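Notebook, dye bench, November, 8:40 in the morning

Madder bath for the Dullau wool. 388 g of dry yarn, scoured yesterday by Annelies Bühler. Mordant is alum, same recipe as batch 1606. The water at Dullau is harder than ours, so I keep their sample card beside me. 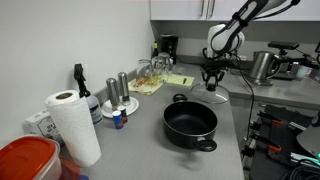

Bath 2, afternoon

Color came more orange than I wanted. I think the heat went up too quickly – the brown part of the root has dissolved also. Aebischer sent chalk, I will try a small spoon of it next time.
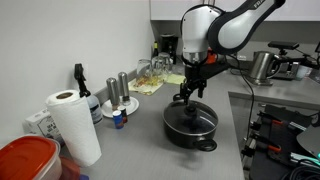

Can the same bath be used again?
For a pale shade, I would use it one more time and then throw it away. Annelies got a nice peach on the Vemitdale skeins this way.
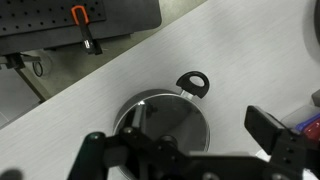 Rinsing needs four changes of water, the last one with a little vinegar. Please write the number of the skein on the tag before it goes in, pencil only. For small tests I prefer a round stainless-steel pot with a loop handle like this one, as iron makes the red dull. Still to do: light test, strips for Alar, order more alum.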